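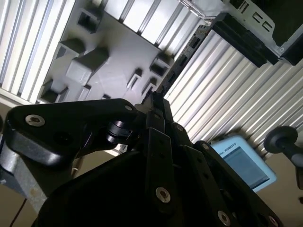
My sister Karlijn Peeters folds her fitted sheets into perfect squares, so of course she was the one who asked me, at dinner, when my robots were going to do her laundry.

"Not this April," I said, and she threw a roll at me.

I've been on the bench at Tundel for 2 years, fixing up old office computers for resale, and everybody I'm related to thinks I'm hiding a butler in the back room. I told her we'd run 354 tries at putting memory into a board and 324 of them went in. She thought that sounded great! Then I asked if she'd hire a cleaner who dropped 30 of her plates, and she got quiet and passed the butter.
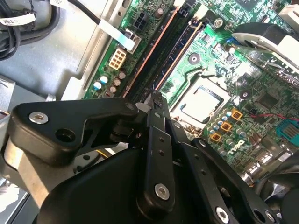 My boss at Tierney Street wants 1000 tries before he'll let the night shift go home early. I get it, but I'm the one who sits there with cold coffee, whispering "little to the left" at a machine that can't hear me. A Dell board has two long black slots side by side, and I swear I see them when I close my eyes (ask my husband, who says I mumble about latches in my sleep).

Around midnight I called Karlijn.

"Is it folding yet?" she said.

"It's holding a stick of memory."

"Well, is it holding it nicely?"

I looked over. It was, kind of.

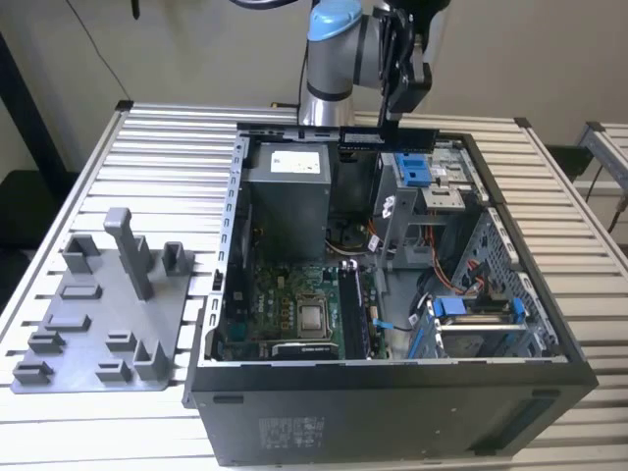

The gripper and its memory module, over the open tower.

"Very nicely," I told her, and she said fine, she'd keep doing her own sheets until summer.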